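3 min read

Search this site Search Enter keywords

Print this page | E-mail this page

Genji Kobori
24th July

Bag thread. My sister wants a Flelia tote for her birthday and the whole family is supposed to chip in. I have questions.

First one. The website says "heritage leather." What heritage? The company is younger than my car.

"Full-grain" at least means something: the outer surface of the hide hasn't been sanded off. "Genuine leather" tells you it came from an animal and then stops talking. Flelia uses both phrases on the same page, for the same bag.

I wrote and asked which. Got back a very friendly paragraph about craftsmanship in Brullstead and no answer.
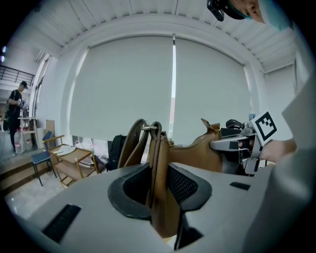 Photo: Duangjai Klinhom

Handles are where I'd look before paying for any tan leather bag. The body mostly just hangs there. The handles get grabbed, sweated on and hooked over chair backs for years.

Kirsty Haldane replied that hers has lasted since February. OK. February was not that long ago, Kirsty.

Also the reviews. 1,283 of them, nearly all five stars, and I read way too many. Most say "just arrived, love it!!" That's a review of a delivery.

The ones I trust come from people who've carried the thing for a couple of winters. I found 4. Two were happy, one had a strap stretch, one was mad about the zipper.

"Lifetime repair." Whose lifetime? Read the small print: normal wear is excluded. So what's left, sharks?

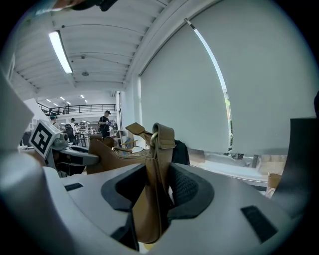
Florthorpe Leather Repair Club

Fermín Cabral from club night says to fold a strap over and watch what the surface does. Creasing is fine, leather creases. He worries when the finish cracks or flakes, which can mean there's a thick coating on top.

I'm only half sold on his test. I've seen cheap coated stuff pass it brand new and fall apart later.

Somebody's going to say "just buy Ozoliņš." I looked. Same adjectives, higher price, one more pocket.

Yvonne Gosling asks what I'd buy instead. Used. Some 20 years old if you can find it, because whatever was going to break has had its chance. Check the stitching where the handles join.

And please quit putting olive oil on them. I don't care what your aunt did.

Sister has now seen this thread. She still wants the Flelia.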